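20/08/2021
By Eduardo Barredo

Wekonero client services meeting - minutes

Minutes of the April meeting were accepted with one change: the workbook price is 40 dollars, as printed on the order form.

1. Refund terms for the Lumbao coaching course
The present terms let a client cancel up to the third session. Two coaches asked for a fixed cutoff in writing. Agreed that the cutoff stays at session three and that the wording moves to the first page of the contract. Zodport will be asked to update the online sign-up form to match.
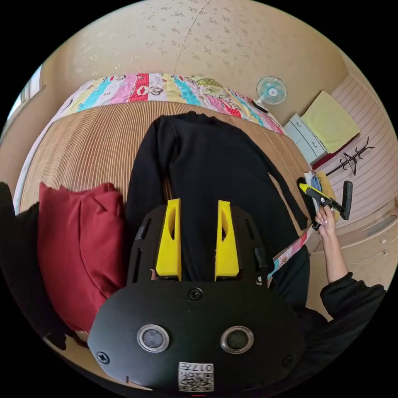
Clothes laid out on the bed, yellow fingers open.

2. Enrollment
The course has 212 active clients. Eduardo reported that most new sign-ups come through the short workshop - the mailing brought in very few. The next mailing is on hold until the list has been cleaned up. Duplicate addresses are to come out first. 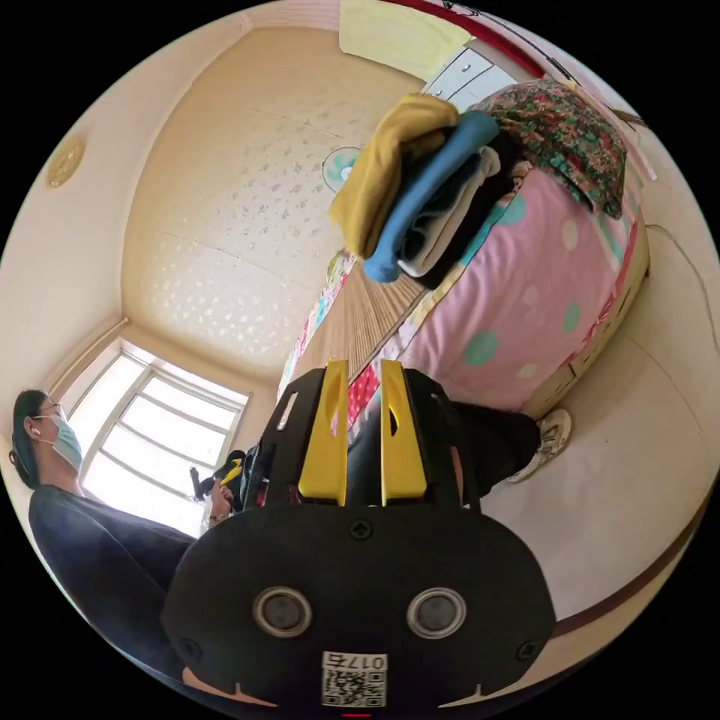

Gripper from behind, with a person in profile at left.

3. Fees
The full course stays at 645 dollars. A deposit of 200 dollars was proposed and passed, with one vote against. It applies to new contracts only. Payment by installment was raised again and carried over.

4. Edis branch
The lease is up for renewal. The landlord has offered the same rent for a longer term. Eduardo to get the offer in writing and check who pays for repairs to the front door. No decision taken.

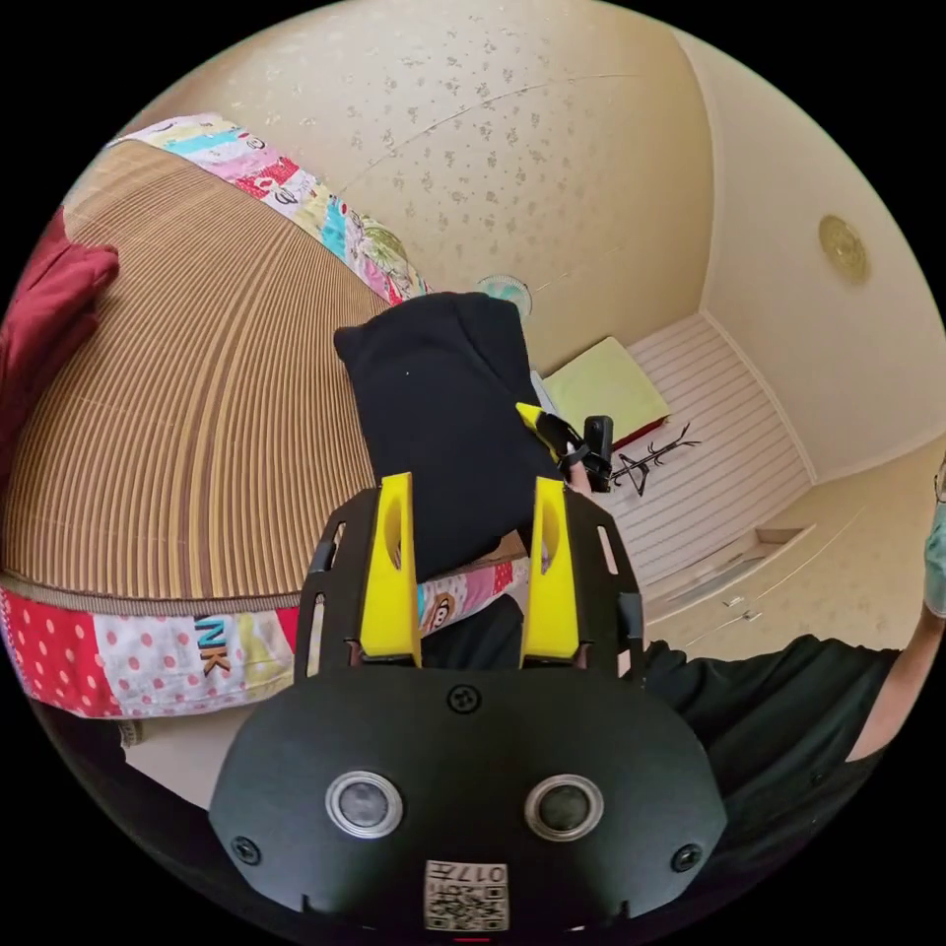 Folded black cloth item held up, second gripper behind.

5. Other business
Coaches are reminded to send in session notes before invoicing. Two invoices are still waiting on notes. Parking permits for the Edis branch can be picked up at the front desk.

Meeting closed. Items 3 (installments) and 4 go on the next agenda.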